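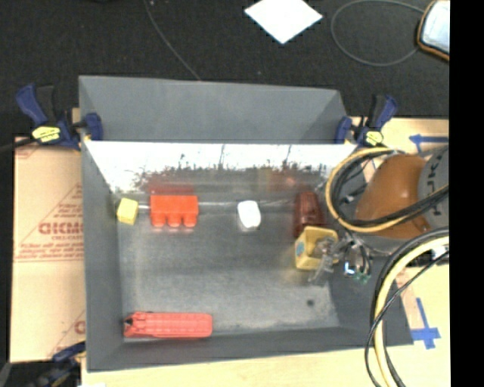

*Fingers on the yellow toy, bin clamped down, tape where it should be.*

October has been bin month. If you came over from the post about the Kemetti controller, welcome back, and sorry there's no wiring diagram this time. I spent most of it on the least glamorous part of the cell: getting a gray bin to sit in the same place every time I walk into the room.

Some background for new readers. The cell is one arm, one bin, one wooden table and a rotating cast of toys for it to pick up. I call the whole thing Hafstein because that was the label on the crate the table legs came in, and the name stuck. It runs a little pick-and-drop routine, over and over, and I write down how often it misses. For a long time the numbers were boring in a good way. Then I came back from a week off and it missed 383 picks out of 798, which is terrible!

I did what everybody does and blamed the software. I rolled back two changes, then rolled them forward again, then spent an evening reading logs with cold tea. Merle Faulkner (who has looked after pick cells for much longer than I have) asked over the phone whether the bin had moved. I said no. Merle asked how I knew. I went and put a ruler on it, and the back right corner was off by 9 millimeters. Oh well.

So, clamps. I'd been using rubber feet and good intentions before, and now there are bar clamps on it. The two at the back corners do most of the work. My first try was to crank them as hard as I could, and please don't do that, the wall bows and then your fingers rub on the way down. Snug is enough. I tighten one back corner a little, go to the other, come back to the first, and then do the front. After that I push on the bin with the heel of my hand and check it against the tape.

The tape is the bit I'm most pleased with. Blue tape, right on the wood — there's a strip cut like an arrow up by the right, and a long piece with short crosspieces by the front corner. If the bin ever wanders I can see it from the doorway. I used to have pencil marks, which were lovely and precise and completely invisible after two weeks of sleeves.

Next was the hoses and cables. The yellow hose loops around the arm housing with the black cables tucked along the inside, and I've gone back and forth on how big that loop should be. Too tight and it tugs when the wrist turns. Too generous and it sags toward the bin. What I do now is jog the arm slowly to the four corners and the middle of the bin, with my other hand near the stop, and just watch the slack. If anything goes taut I back off, power down and give it a bit more. Sérgio Paiva at Tondis suggested taking a marker to the cable at each tie so I'd notice if it crept, and I've been doing that for the ties up near the shoulder. No creep so far, but it's early.

Then the fingers. They're the see-through kind, and they get a film on them from handling plastic all day. I wipe them with a barely damp cloth, let them dry, and look along the edges for little nicks. I keep a spare pair from Dralov in the drawer and I've only had to swap once. While I'm in there I look over the linkages and the wires behind the fingers too, mostly for fluff.

I also had a long think about the shiny back wall. It's scratched and speckled and it throws back color from whatever is near it, so a red brick gets a smeary red twin on the metal behind it. I've wondered whether that fools the vision into seeing an extra object back there. My plan is to stick something matte over it and rerun the same toys, but I haven't done it yet, so no opinions from me until I have.

With the bin clamped and the loop re-dressed I ran a fresh batch with the same settings as before my week off: 593 picks, 9 misses. Most of those were near the back wall, so that matte cover has moved up the list.

The routine I've settled on is short. Tape check and a shove on the bin every morning, finger wipe at lunch, and the slow jog around the corners whenever I've touched a cable. It goes in a paper notebook on the shelf by the door. Next time I'll write up the wall cover, or else the controller fan, which has started making a noise like a tiny lawnmower.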